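Section 3. Setting the Table

Read this section after the tabletop has been fixed to the base (see Section 2). It covers fitting a tablecloth on the Dodus table, placing bowls and plates, and clearing up afterward. One person can do all of it.

The Dodus top has a smooth white finish. You can eat from it bare, or cover all or part of it with a cloth.
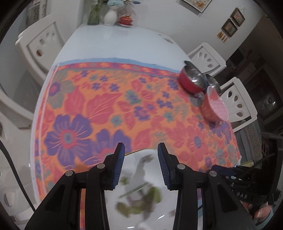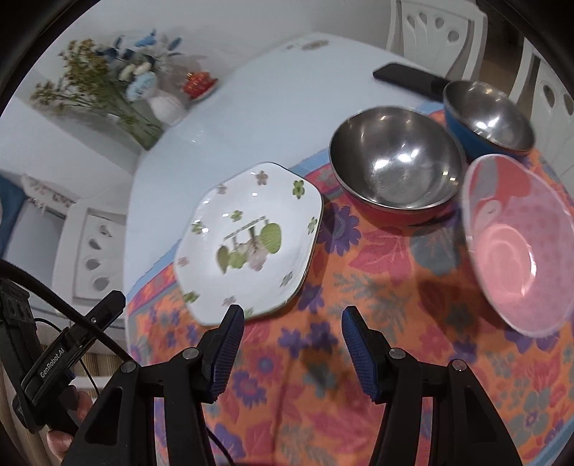

Fig. 3a and 3b. Floral cloth laid over part of the white top, with bowls set on it.

3.1 Before you start

Wipe the top with a damp cloth and dry it. Crumbs left under a tablecloth will make small bumps and can scratch the finish when the cloth is pulled.

Check the cloth for pins, tags and staples. New cloths are often sold folded around a card. Take the card out and shake the cloth before you lay it.

Note: Wait 21 days after assembly before using a vinyl or plastic-backed cloth. The finish needs this time to harden fully. Plain woven cloths can be used from the first day.

3.2 Laying the cloth

1. Fold the cloth in half with the patterned side out.

2. Stand at the side of the table where people will sit. Place the fold across the top, with the open edges toward you.

3. Lift the upper layer by its edge and open it away from you.

4. Smooth the cloth with flat hands from the middle outward. Do not drag it by the corners.

5. Let the near edge hang over the front of the table. Keep the hang short enough that it does not rest on a seated person's lap.

6. If the cloth is shorter than the table, leave the far part of the top bare. Straighten the back edge so that it lies flat.

7. Press down any folds where a bowl or plate will stand.

Note: A cloth with a printed border looks best with the border visible on the tabletop. If you have to choose, let the middle of the pattern hang and keep the border up.

Caution: Small children may pull on a hanging cloth. If there are small children in the home, use a cloth that stays on the tabletop, or fit the cloth clips supplied in bag 3.

3.3 Placing bowls and plates

1. Set the largest bowls down first, toward one side. This leaves the rest of the cloth free for plates and serving.

2. Place smaller bowls in front of the large ones, where they can be reached without leaning over.

3. Put plates and trays on a flat part of the cloth. A plate standing on a fold can rock.

4. Keep everything at least a hand's width in from the edge.

5. Turn spoons and ladles so the handles point toward the middle of the table.

Metal bowls pass heat straight through to whatever they stand on. Put a trivet or a folded dish towel under any bowl that holds hot food. A tablecloth alone is not enough protection for the finish.

Caution: Do not slide ceramic plates on the bare part of the top. The unglazed ring on the underside can leave gray marks. Lift them.

The top holds up to 500 pounds when the load is spread out. Do not sit or stand on it.

3.4 Clearing the table

1. Remove the plates, then the small bowls, then the large ones. Empty heavy bowls before you carry them.

2. Pick up any small items left between the bowls.

3. Fold the cloth toward the middle so the crumbs stay inside. Shake it outdoors or over a sink.

4. Wipe the whole top, including the part that was covered.

5. Leave the top uncovered until it is dry.

If there was a spill, take the cloth off right away. Color from a wet cloth can move into the finish, and reds and oranges are the hardest to remove. For a light stain, use warm water with a drop of dish soap. Do not use bleach, scouring powder or nail polish remover.

3.5 Storing the cloth

Wash new cloths separately the first time. Fold them when fully dry and keep them off the tabletop. A damp folded cloth left overnight may leave a dull patch.

Replacement clips and touch-up finish can be ordered from Flolteo, Riihimäki. Give the part number printed on bag 3.

Continue to Section 4, Care of the Base and Feet.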